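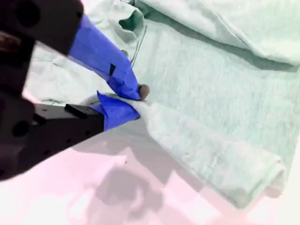 Dernière modification de cette page : octobre, révision 6

Imprimer cette page
Envoyer par e-mail

Club robotique de Matville — Guide de mise en service du poste textile
Section 4. Préparation de la pince et premier essai de saisie

4.1 Objet

Cette section décrit la préparation de la pince à deux doigts, le réglage de l'écartement et l'essai de saisie d'un vêtement posé à plat. Elle s'applique au bras Gekevura du club et au module de commande Yuan. Le câblage et l'installation du logiciel sont traités dans la section 3. Le pliage complet, épreuve imposée à la rencontre de Grotlow, fait l'objet de la section 5.

4.2 Matériel nécessaire

- bras monté et fixé au plan de travail, alimentation coupée ;
- ruban adhésif bleu pour l'habillage des doigts ;
- vêtement d'essai clair, en maille souple, sans fermeture métallique ;
- réglet métallique ;
- cahier de poste.

4.3 Habillage des doigts

1. Vérifier que l'interrupteur général est sur 0.
2. Retirer l'ancien ruban en partant de la base du doigt. Éliminer les résidus de colle avec un chiffon sec.
3. Enrouler le ruban neuf autour de chaque doigt. Quelques plis sont admis sur la longueur, pourvu qu'aucune surépaisseur ne gêne la fermeture.
4. Laisser dégagée la pastille d'extrémité du doigt supérieur. C'est elle qui appuie sur le tissu.
5. Ouvrir et fermer la pince à la main, lentement. Les doigts doivent se rejoindre sans frotter contre la platine.

Note — Un rabat de ruban qui se soulève près de la base ne gêne pas la saisie. Vers la pointe, il faut le recouper : il accroche la maille.

ATTENTION : ne pas obturer les trous de la platine avec le ruban. Ils servent au repérage lors du remontage.

4.4 Réglage de l'écartement

1. Mettre le module Yuan sous tension et attendre la fin de l'initialisation.
2. Ouvrir le menu Pince, puis Limites.
3. Saisir 167 pour la position fermée et 595 pour la position ouverte. Ces valeurs sont exprimées en pas du servomoteur.
4. Valider, puis commander trois cycles d'ouverture et de fermeture à vide.
5. Si le servomoteur vibre en position fermée, augmenter la valeur basse de deux pas et recommencer.

ATTENTION : ne jamais dépasser 773 en ouverture. Au-delà, le doigt supérieur vient en butée sur le carter.

4.5 Essai de saisie

1. Étaler le vêtement d'essai sur la table. Il n'est pas nécessaire de le lisser entièrement ; un repli dans la zone haute est acceptable.
2. Rentrer les cordons et couper les fils libres qui se trouvent sur la trajectoire des doigts.
3. Amener la pince en oblique au-dessus de la zone choisie, à vitesse réduite. Éviter les ourlets et les coutures pour le premier essai.
4. Descendre jusqu'à ce que le doigt inférieur soit au contact du tissu.
5. Fermer. Le tissu doit former une courte crête entre les deux doigts, comme sur la photo en tête de page.
6. Soulever de la largeur d'une main, maintenir cinq secondes, reposer, ouvrir.
7. Noter le résultat dans le cahier de poste : saisie tenue, glissée ou manquée.

Note — L'ombre de la pince sur un plateau clair peut fausser la détection du bord du vêtement. Orienter la lampe du côté opposé au bras ou relever le seuil de détection d'un cran.

4.6 Défauts courants

Le tissu glisse pendant la levée : ruban usé ou pastille encrassée. Reprendre en 4.3.

La pince prend deux épaisseurs : descente trop profonde. Remonter le point de fermeture d'un millimètre.

Les doigts se décalent latéralement : vis de la platine desserrées. Couper l'alimentation avant tout resserrage.

Le module affiche « limite » à la fermeture : valeurs perdues après une coupure de courant. Les saisir de nouveau selon 4.4.

4.7 Fin de séance

1. Ramener le bras en position de repos, pince ouverte.
2. Couper l'interrupteur général et débrancher le module.
3. Ranger le vêtement d'essai dans son bac. Le mardi, le poste doit être libéré à 18 h.

Imprimer cette page
Envoyer par e-mail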